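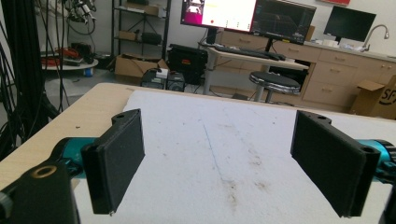
**Ticket: blue lines and brown scuffs on the white board**
Opened 08/06/2024 – still open

Hi all, me again about the white board on the wooden table! The brownish scuffs still won't shift. I tried washing-up liquid and a soft cloth first, left it on for 30 minutes, and got nowhere (slightly cleaner cloth, same scuffs). Then a dab of the Clevwood cream on one corner, which dulled the surface a bit, so I've stopped using that.

The blue lines I'd like to keep if I can – we still line things up against them.

Has anyone tried a melamine sponge on this foamy sort of stuff? Otherwise I'll ask Boltard for a new sheet in August.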